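10/19/22

Bin and blocks, continued from the last entry

Started with the block set. Went through the red and green ones at the bench and checked each against the drawing from Skostberg. Lengths are fine. The paint is not as even as the last lot. On several of the greens the long sides have a thicker coat than the ends, and two of them stick slightly when pressed together and left for a while. Wiped those down with a dry cloth and put them back with the rest. If they still stick next week I will sand the faces lightly and repaint.

Weighed one red and one green on the small scale. Red 61 g, green 61 g. Good enough, no need to weigh the others.

Then the bin. Vesela Spahić asked whether we should line it before the November runs. She has a sheet of the gray Tolimum mat left over from the Skorenard job and it would cover the floor with some to spare. Arguments for: quieter, kinder to the paint, less glare off the metal. Against: the mat covers the floor holes, and we would lose the comparison with everything recorded on bare metal so far. I am leaning toward leaving it bare until the present series is finished and lining it afterward. Vesela would rather do it now. Left open.

Measured the inside while I was at it. Long side 742 mm at the floor. The walls slant, so the figure at the rim is larger, and the old sheet in the binder gives only the rim figure. That explains why the cardboard insert never sat down properly. Corrected the sheet in pencil and initialed it. Somebody should redo it cleanly. 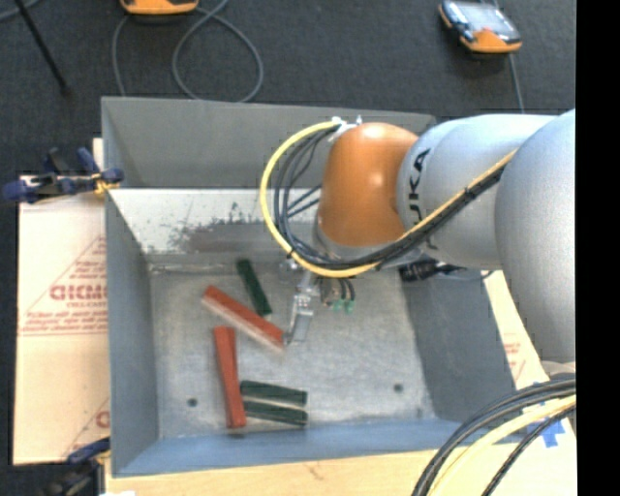 Red and green blocks in the bare bin, worn patch on the strip at the far side.

The worn patch on the sloping strip needs a decision. The edges are ragged and speckled, and I can't tell by looking how much of it is coating gone and how much is dirt that has worked in. Tried a corner of it with a damp rag, then with the mild cleaner. A little brown came off on the rag with the cleaner, nothing with water. Did not go further. I don't want to use anything abrasive on it, the strip is the brightest part of the bin already and polishing it would make that worse.

Options as I see them:
Leave it and note it in the log.
Cover it with matte gray tape, the wide kind. Easy to undo, but the blocks may catch on the tape edge.
Take the bin out and have the strip recoated. Kocabaş did the last one for us and it took longer than promised.

I would leave it for now. Marked the outline on a tracing sheet so we can see later whether it grows. The tracing is in the flat drawer, under the floor drawing.

The floor is scuffed all over but I could not feel any dents worth mentioning. Ran a straightedge across it in both directions. There is a slight low spot toward the middle, 3 mm at most. Checked the edges of the two floor holes with a fingertip, no burrs. A block corner can't drop in far enough to wedge. Tried it by hand with the most chipped red one.

About the blocks lying side by side: when two greens end up flat against each other they are hard to tell apart from a distance, except where the paler side shows between them. I would like one face of each green block marked. A thin line in white paint pen would do. The reds are easier and can stay as they are. Vesela has the pens.

Counter on the log sheet is still well short of 1,000 drops. Carry on with the same blocks until we get there, then swap the set and keep the old one in a labeled box for comparison – don't mix them.

To do
Paint pen line on the greens
Clean copy of the bin sheet with both lengths
Ask Kocabaş for a price on the strip, no commitment
Decide on the mat with Vesela before anybody cuts it
New roll of cloths, the last one is nearly gone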